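Flokix Bowl and Block Notes

README and data card

Contents of this package

The package contains 500 short written notes about small things on a table: a green block, a wooden bowl, and the tabletop under them. Each note says where the block is in relation to the bowl, how it lies, and in which words the writer preferred to say it. The notes are in everyday English. They were collected for the Irnero word list, which needed sentences on the position of ordinary things, and they are now kept separately under the name Flokix, as several people asked for the sentences without the rest of the list.

The subject is very narrow, and this was our wish. When a set has many kinds of objects, the writers spend their attention on naming the objects. With a bowl and a block the names are quickly decided, and the attention goes to the small words: beside, behind, next to, against, near, over, in front of.

The things

The block. A rectangular piece, mint green, matte. It has a long direction and a short one, so it can be turned and the turning can be described. Writers called it "block", "bar", "brick" and sometimes "eraser". We kept all of these in the raw notes. In the cleaned notes it is always "block".

The bowl. Round, wooden, of a light honey color, with a thick rim and quite deep. The lines of the wood go around on the inside. Writers called it "bowl" nearly always, and "dish" in a few notes. "Dish" was kept in the raw notes and changed to "bowl" in the cleaned ones. Notes which say "cup" were returned to the writer.

The tabletop. Brown, with a wood grain of fine parallel lines. In the notes it is "table", "tabletop" or "surface". We ask the reader not to make a difference between these words. The word "desk" appears in the raw notes and we did not correct it. 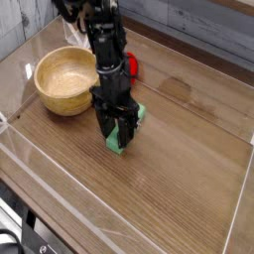 Which side of the bowl counts as the front?
The front is the side nearest to the writer of the note, at the moment of writing. A round bowl has no front of its own, so the writer's place decides it, and the same rule is used for left and right.

Files

notes_raw.txt -- one note on each line, exactly as received, with the spelling errors.
notes_clean.txt -- the same notes after correction, in the same order.
words.txt -- the list of position words, with short explanations.
changes.txt -- what was changed between the raw and the cleaned text, and why.
README -- the text you are reading.

All text files are in UTF-8. There is no header line in the notes files. A line number in the raw file and the same line number in the clean file always refer to the same note. If you remove a line from one file, please remove it also from the other, or the correspondence is lost. We made this error once ourselves, in April, and it needed a long evening to find it.

How a note looks

A note is a sentence or two. It names the block, it names the bowl if the bowl matters, and it says the position. Some notes from the clean file:

The block lies flat on the table, to the right of the bowl and a little nearer to me.

The block is turned, so its long side does not follow the grain of the table.

The block is close to the table. I would not say "on".

The bowl is at the left. The block is beside it but there is space between.

The block is inside the bowl and leans on the wall of it.

The third note is of a kind we received many times. Writers do not agree about when a thing is "on" the table and when it is only "just above" or "close to" it. If a thing is held low, the gap can be too small to see from where one sits, and a shadow does not always help. We allow both "on" and "close to" in the raw notes. In the cleaned notes we left the writer's choice as it was, and we put the mark (?) at the end of the line if a second reader preferred the other word.

Instructions that the writers received

The instructions were short and are repeated in full, because users of the data asked for them.

Write what you can see from your place. Do not stand up to look.
Use the words that you would use to a person at the same table.
Say where the block is. If it is turned, say how.
Mention the bowl if it helps. You do not have to mention it every time.
Do not measure. "Close" and "far" are enough.
If you are not sure, write "I think".
Do not write what the block is made of, unless you have held it.

The last instruction was added later. In the early notes there was much guessing about the material: plastic, foam, rubber, clay. For a set about position this is noise, but we found it interesting and did not delete it. If you search the raw file for the word "soft" you will find most of these sentences.

Remarks on the words

Beside and next to. Treated as the same. Writers from Bermúdez used "next to" much more, and the Cikeck writers liked "beside". We see no difference in meaning.

Near and close to. Also treated as the same, but "close to" is used more often for small distances, such as the rim of the bowl and a thing that almost touches it.

Against. Only when there is contact. In the raw notes some writers use it without contact, and these were corrected. The correction is listed in changes.txt.

Behind. Difficult with a deep bowl. A block behind the bowl can be completely hidden, and then the writer can not write anything about it. Notes of the type "I do not see the block" are correct notes and they stay in the set.

Diagonal. Many writers used it for the block, some for the grain of the table, and a few for both in one sentence, which is hard to read. In the clean file "diagonal" is kept for the block, and for the table we write "the grain". When the block is turned in relation to the edge of the table and also in relation to the grain, the note must say which one is meant. Not all of them do.

Over and above. Kept separate. "Above" is for a thing which does not touch. "Over" was used by some writers for covering, for example a cloth over the bowl, and this use was kept also.

Left and right. Always from the writer's place, as explained earlier. One user wrote to us that the left-right notes seem to be reversed in part of the set. They are not reversed -- the writer was sitting at the opposite side of the table. Such notes have the word (opposite) at the end of the line.

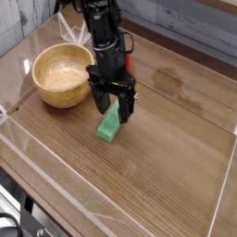

The block lying at an angle on the tabletop, with the bowl to the left.

Correction and checking

Each note was read by 2 readers. The readers corrected spelling, changed the object names to the fixed names, and marked doubtful position words. They did not improve the style. A note that is clumsy but understandable stays clumsy. We think that this is right for a set that should show how people really write about things on a table, and many of the writers, like the author of this README, do not have English as the first language.

Where the readers did not agree, the raw wording was used. There was no vote and no third reader.

Spelling is American in the clean file: "color", "gray", "center". In the raw file you will find both systems.

Known problems

The bowl is on the left much more often than on the right. A model or a student who learns only from this set may believe that bowls belong on the left.

Color words are not balanced. The block is "green", "light green", "mint", "pale green" and once "the color of toothpaste". The bowl is "yellow", "light brown", "honey" or simply "wooden". The fixed names in the clean file do not include a color, but where the writer gave a color, it was left.

Words for marks on the table are not fixed. Writers used "stain", "spot", "water mark" and "dark place", and it is possible that they speak about the same mark. As the set is about the block and the bowl, we did not try to join them.

Stains, shadows and grain are sometimes confused. A sentence such as "the block is near the dark part" can be about any of the three. If this is important to you, please leave out the notes which contain "dark".

There are 2 notes which appear to be copies of each other, with one comma different. We left them in, since two writers can of course write the same sentence.

What the set is good for

It was used for exercises in position words with adult learners, and for comparing how "on" and "close to" are chosen. It may also be useful to a person who writes instructions for setting a table or for tidying a shelf, where the same words come again and again.

It is not good for learning names of objects, as there are too few of them. It says nothing dependable about sizes or distances, and the remarks on material should not be trusted.

Care of the bowl

This does not belong in a data card, but we are asked for it when we lend the bowl to a class. Wipe it with a cloth, do not leave it in water, and dry it standing on the side so that the air can come under the base. A little oil for kitchen wood from time to time is enough. If the rim feels rough, rub it lightly with very fine paper and then oil it again. Please do not keep pens in it, as the ink goes into the wood and stays there.

Use and citation

You may use, copy and change the notes for teaching and for research. Please keep the name "Flokix Bowl and Block Notes" and say whether you used the raw or the clean file. If you add new notes, put them in a new file and do not mix them with the old lines.

Corrections are welcome, with the line number and the proposed wording. We collect them and make the changes together, so it can take some time before you see yours.

Last updated: Oct 25, 2019

Related items
Irnero word list: position and direction
Irnero word list: containers and lids
Cikeck shelf notes
Bermúdez kitchen table notes
Exercises with "on", "over" and "above"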